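3.2 The sorting task and the people around it

The study was made in the Wieser workshop, where Trikard packs wooden and plastic parts for learning sets. Before the arm was installed, two workers sat at each table and moved the parts by hand for the whole shift. Now one worker speaks or types a short instruction, and the arm pushes the parts into the arrangement that is asked. For training we used a smaller version of the task, with colored blocks on a maple board (Figure 2). The workers gave instructions such as "bring the green star away from the blue cube", in their own words and without a list of commands. 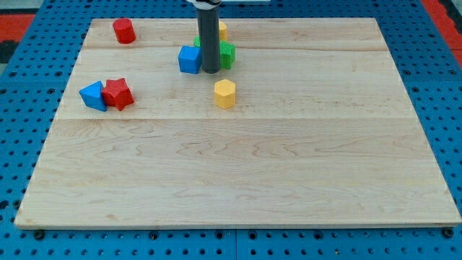 Figure 2. Training board with blocks in four colors. The tip of the tool is close to the blue cube and the green star.

3.3 Changes in the daily work

We collected 300 instructions in February and interviewed the participants two times. Most of them reported less pain in the wrist, but also more tiredness of the eyes — they now watch instead of moving. Gion Stöckli, who leads the shift, told us that the talk between colleagues became less, as one person now stays alone at the table. Others liked that they could decide the order of the work by themselves. The older workers used longer sentences with the arm than the younger ones, and they corrected it more often. We return to this point in Section 5.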